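Urnum Hardwax Oil, Clear Matte

Interior finish for tables, counters, shelves and wood floors
Size: 18 oz can
Price: 139.00 for a case of six, single cans on request
Ships from the Brevo warehouse

Product details

Urnum Hardwax Oil is a one-part finish made from plant oils and hard waxes. It soaks into the top layer of the wood and leaves a thin matte coat that can be repaired in spots. It is sold for bare or previously oiled wood. It will not stick to varnish, lacquer or paint, so those have to be sanded off first.

The clear matte version deepens the color of most woods slightly. On pale woods such as ash, birch and maple the change is a faint yellow. If you want to keep a pale top as close to raw as possible, order Urnum Natural, which carries a small amount of white pigment. Do not use Natural on walnut or other dark woods – the pigment collects in the pores.

Coverage

One can covers around 30 square feet with two coats on sanded hardwood. Softwoods and old, dry boards take more on the first coat. For floors, buy the large tin and keep to one batch number per room.

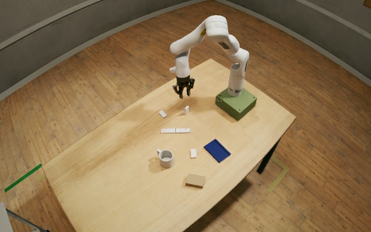
Remo Negri wrote in to say that he did a dining table and the floor under it with the same case, and that the floor needed a third coat along the walkway to the kitchen while the table was fine with two. He would also like a smaller can for touch-ups. We now stock one, listed under Accessories.

How to apply

Sand to 120 grit for floors and 150 for furniture. Going finer closes the surface and the oil will not soak in evenly. Vacuum, then wipe with a dry lint-free cloth.

Stir the can from the bottom. Put on a thin coat with a white pad or short-nap roller, working along the grain. Wait 15 minutes and wipe off everything that has not soaked in. No wet patches should be left, including on the edges and end grain.

Let the first coat dry overnight with a window open. Apply the second coat the same way, using about half as much oil.

The surface can be walked on or used lightly after a day. Keep water, rugs and tablecloths off it for a week. In a cold room, allow two.

Oily rags can catch fire on their own. Lay them flat outdoors to dry, or soak them in water and keep them in a closed metal container until you can throw them out.

Care

Wipe with a damp cloth and a little mild soap. Skip ammonia, vinegar and scouring powder. Dull spots can be rubbed with a gray pad and a few drops of oil, then buffed dry. Table edges usually need this before the middle does.

Shelf life

Three years unopened, six months once opened. Press the lid down fully and store above freezing. If a skin forms, lift it out whole and strain what is left.

Also in this range

Urnum Natural, 18 oz
Lilteck white pads, pack of five
Lilteck short-nap roller
Saarinen wood soap, concentrate

Returns

Unopened cans can be sent back within 30 days. Tinted cans are mixed to order and cannot be returned.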